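Been rewriting our house rules for handheld gripper work this month and I have opinions. Short thread for anyone else collecting demos by hand. 1/

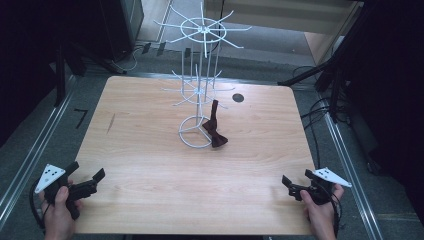
Bow tie and spinner rack, grippers at the ready.

2/ Rule one at Jostholm is now the start pose. Both grippers above the near edge of the table, fingers open, hands well apart. Every take. We used to let people start wherever felt comfy and the first second of every clip was a mess.

3/ Rule two, marker plates. Nothing over the dots, ever. No thumbs, no sleeves, no cable flopped across the front. If you've got a favourite grip that puts your knuckles over the pattern, sorry, you need a new favourite grip.

4/ Cables! Ours is a cable-heavy setup and I'll own that. The standard we've settled on: cables trail down and away from the work, and you do a full reach to both sides before you hit record. If anything tugs, you fix it then. Floor cables stay outside where your feet go.

5/ Object placement is where we argue most. Womevton (the other group we share the write-up with) wanted the item in exactly the same spot each time. I wanted variety. The compromise is that the rack stays near the middle and the small item can go anywhere you can reach with either gripper, any way up.

6/ Soft stuff gets its own paragraph in the rules now. A bow tie is a brute of a thing to write a standard for. Is it "placed" if the strap's over a hook but the bow is hanging sideways? We say yes, as long as it stays put once both grippers have let go. Womevton says no. Watch this space.

7/ Spinner racks also need a rule because, well, they spin. One gripper steadies, the other one hangs. If the rack turns on you mid-take, keep going and tag it. Please don't bin it! Recoveries are gold and we were chucking them out until July.

8/ What does get binned: bare hands touching the object, anyone bumping the table, plates out of view for more than a moment. That's the whole list. It used to be 4 pages long and I don't reckon a single person read past the first.

9/ Breaks. After 400 takes your wrists have gone and so has your judgement - you start snatching at things and the policy learns to snatch too. We swap operators well before that. Put it in writing or people will "just finish this batch".

10/ The draft's 5 pages with the diagrams. I'll post it once the Womevton lot and I have sorted out the sideways bow thing. If your lab has a rule for straps and loops I'd love to pinch it, replies are open.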